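Demonstration collection: start positions and the tape grid
April - started by obuckley_c

obuckley_c
We have 900 demonstrations of block-to-bin on the Tinance set and the policy still drifts left on approach. I think the start positions are too tidy. The operator puts the block in the middle of a square nearly every time.

ngan_t
Agreed. Randomise inside the square and log the offset. Ours has the same tape on kraft paper, with the pink bin kept at the far side.

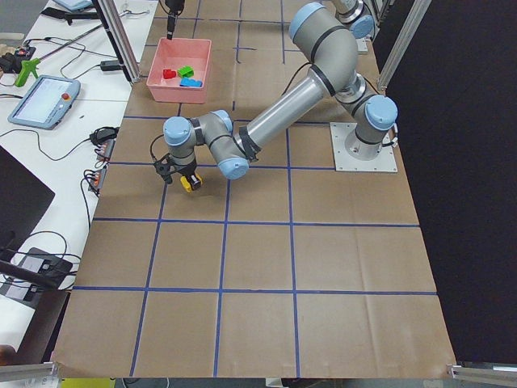
How many operators should record one task?
At least 2, with the operator ID stored per episode so that one person's habits can be separated out later.

dhbang
I'd leave the grid alone. Without it you can't reproduce a start position when a run fails. Change the bin pose first.

ngan_t
Moving the bin changes the task. He has an approach problem, and the bin comes after the grasp.

dhbang
Fair, but the arm sees the bin throughout. Check whether the drift follows it - 20 episodes would tell you.

obuckley_c
Ran 23 with the bin shifted right. Drift is smaller but still there. Will try offsets next and keep the failed grasps in a separate folder.

m_huaman
Don't bin the failures. Recoveries are worth having if they're labelled.

Related threads
Eltalley: dropped frames on long episodes
Labelling recoveries in Brusaneo
Gripper finger wear, Mulcahy rig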